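Raluca Ardeleanu has directed the Dristness Adult Choir since September, when its membership stood at 17. The choir now has 102 singers.

"We hold no auditions," Ms. Ardeleanu said. "People are asked to come on time and to bring a pencil."

She said the spring program will include seven folk songs - two of them new to the choir - and that the hall's 388 seats will be free to the public. 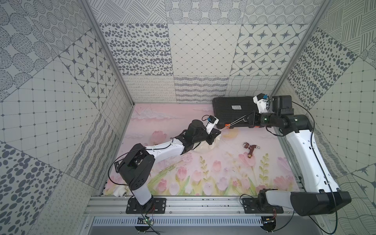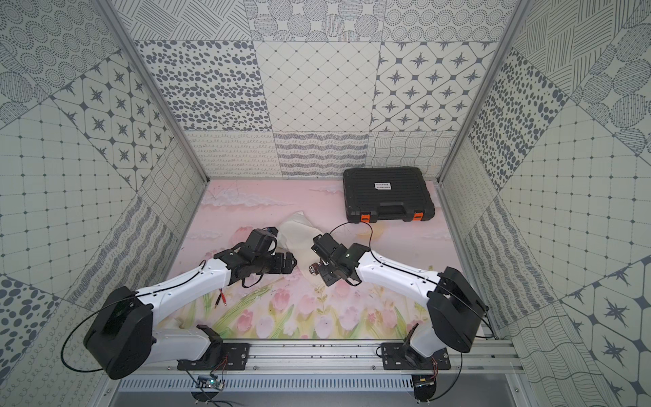 Joining the choir

New singers may register with Kamarul Nugroho at the front office before any rehearsal.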